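## 4. Recording wipe-down demos (Unik hand gripper)

Read section 3 first. Fingers open, gripper pointed at the surface, marks in view between or just past the tips. 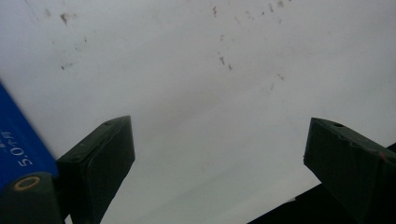
### 4.1 Before you start

1. Charge to at least 90 percent. Lower than that and a long session gets cut short.
2. Check both finger tips. Scuffs and chips are fine, wobble is not. Tighten screws if needed.
3. Open the Divisier app, pick task `wipe_white`, site `Grikberg`.
4. Look at the preview. Both fingers showing, brown specks easy to pick out. Glare on the white? Move the lamp, not the gripper.

### 4.2 Each take

1. Start with fingers open, nothing held. Hold still for a second.
2. Press record, wait for beep.
3. Pick up the cloth, wipe along the trail of specks, put the cloth down.
4. Back to open fingers over the surface. Stop.
5. Tag it: `clean`, `partial` or `missed`. Keep the missed ones, they get used too.

**Note:** vary the start. Different angle, different height, left hand sometimes. 110 takes from the same spot are worth very little.

**Caution:** don't press the finger tips into the surface. Cloth only. Scratches show up as marks in later takes and mess up the tags.

### 4.3 Upload

- Batches of 200 max, bigger ones time out.
- Error 2516 = clock drift. Restart gripper, re-sync, send the batch agian.
- Don't rename files before upload. The Győri server matches on name.
- Wait for the green tick before you clear storage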